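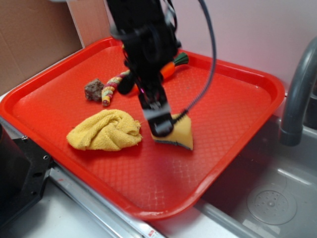
Right, a thread on trying to get to Catville by bus, as promised to everyone who asked why I looked so wild-eyed last night.

The timetable says the 703 goes twice an hour. I got to the stop by the old Gima building with time to spare, flask of tea, book, very pleased with myself. No 703.

What did turn up was a 700, which goes nearly the same way until the big roundabout and then changes its mind. Chidubem swears by it – you get off at the garden centre and walk. I did not fancy the walk. I let it go. (Remember this.)

The sign then said the 703 was due in 8 minutes. I read a whole chapter. The sign still said 8 minutes!

A lovely woman with a trolley told me they'd moved the Catville stop in October because of the gas works, and there was a notice. There was a notice. It was on the other stop.
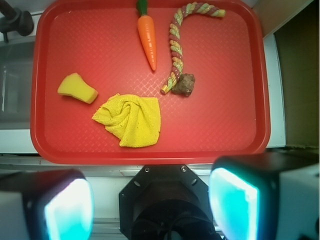

Touran Tehrani · @tourantehrani · 7.42 pm

So off I trot round the corner, and of course the 703 sails past me while I'm waiting to cross. Driver gave me a little wave. I waved back, what else can you do.

Next one came and it was packed, standing all the way up the hill, windows steamed up, somebody's chips smelling unbelievable. I'd have paid real money for a chip.

Got to Ebere's just as they were washing up. She'd kept me a plate of jollof with foil on top and I ate it standing in the kitchen in my coat.

For anyone doing the same trip: new stop is on the chapel side, past the post box. The last one back leaves before 11 and it does leave on time, I ran for it.

And yes Chidubem, I know, I should've got the 700. You can stop texting me now.

Going again next week if anyone wants to share a taxi?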